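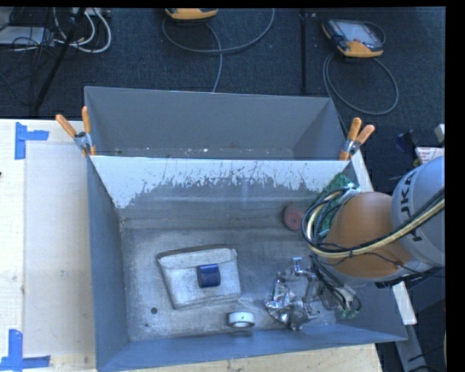
Calturside Community Workshop Opens Its Sorting Room to Everyone

Steel-topped tables are out, wooden ones are in, and the odds and ends of a whole town finally have a place to go

CALTURSIDE, Sep 29, 2022 - The Calturside Community Workshop is opening its new sorting room to the public, and we could not be happier to share it. The room is the heart of Tidedska, our small-parts reuse project, which takes in the things that collect at the bottom of drawers, toolboxes and craft baskets and gets them back into people's hands.

Anyone who has cleaned out a garage knows the problem. The big things are easy. A ladder is a ladder. The trouble starts with the pouch that still has a good flap on it, the end of a roll, the shiny scrap of foil, the little block that must belong to something. Most of it gets swept into a bag and thrown out. At Tidedska it gets tipped into a metal bin, spread out and looked at properly.

During our trial run in August, visitors brought in 1479 items. Of those, 985 have already gone home with someone new, and the rest are on the shelves waiting for their turn. We were hoping for half that!

The sorting stations are simple. Each one is a pale wooden table with gray metal bins set back to back, rim against rim, and held together with spring clamps so they don't slide apart when you're digging around in them. The bins are secondhand and they look it. There are scratches, chips and stains all over them, and we decided early on to leave every mark alone. They were built for hard use and they're getting it.

"I wanted a room where you could make a mess and feel fine about it," said Rasmus Lukoševičius, who runs the workshop. "You pour your stuff in and start picking through it, and pretty soon the person next to you is asking what that round thing is. Half the time they end up taking it home."

The room has 9 sorting stations, with 3 of them set lower for kids and for anyone who would like to work sitting down. Bins are emptied at the end of each session, so every visitor starts fresh. Sorted items move to the open shelves along the Antwi Street side of the building, grouped by what they could be used for: fixing, wrapping, holding, making. The last group is by far the most popular with our younger regulars (and a few of the older ones, too).

What to bring: small household and craft items that are clean and safe to handle. Pouches, blocks, discs, rolls, foil, fasteners and mystery parts are all welcome. Please leave batteries, blades, glass and anything with liquid in it at home. If it fits in a shoebox, we can probably take it.

Sorting sessions are free and there is no need to sign up. Groups and school classes should get in touch ahead of time so we can set aside enough tables. Items on the shelves are also free, and you don't have to bring something in order to take something.

A second sorting room is planned for our sister workshop in Plamholm, using the same tables-and-bins setup. If you have sturdy metal bins you no longer need, dented or not, we would love to hear from you.

About the Calturside Community Workshop

The Calturside Community Workshop is a shared space for repair, craft and reuse, open to all residents of Calturside and nearby towns. Tidedska is its small-parts reuse project.

Media contact: Rasmus Lukoševičius, Calturside Community Workshop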